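3.2 Sorting habits in shared kitchens

Households in the Rorov block were asked to keep a short diary of what went in the trash and when. 97 diaries handed out, 93 came back. Most people wrote in the evening, after washing up. Some wrote nothing for days and then filled in the whole week at once – same pen, same handwriting slant – and those entries were kept but marked.

Food scraps were the main item in every diary. Bread, peelings, coffee grounds. Tea bags caused more confusion than we expected, with 21 households putting them in a different bin from one week to the next. Bin type (pedal, swing top, open pail) was noted at the first visit and not checked again.

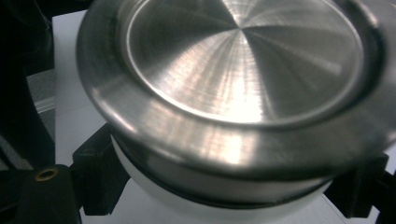 Who takes the bag out is a separate matter. Holovko's earlier notes from Stimari say it is whoever cooks. Our diaries dont back this up. In the larger homes it was usually the first person to leave in the morning, and in 11 of them the task had a fixed owner, often a teenager, often paid.

Smell came up a lot, mostly in warm weather. Several writers tied it to fish. One wrote "every time, the fish" and underlined it twice. No clear link between smell complaints and how often the bag was changed, though the wording of the question was poor and Dmytriv has since rewritten it.

Figure 4. Brushed stainless steel lid, close view. Raised lip around the recessed center panel.
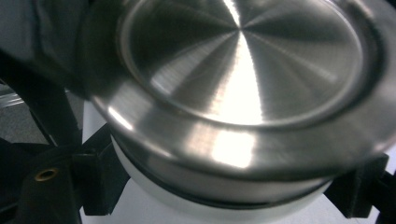 Rorov, May

Second round of visits. Shorter form, one page, tick boxes plus a line for comments. Lytvynenko did the mornings and Hallgrímsson the late calls, up to 8 p.m. Fewer people were home then we had hoped. The comment line was left blank by most, but those who used it wrote at length – up the margin and onto the back. These longer comments are coded seperately in section 3.3, using the same headings as the first round.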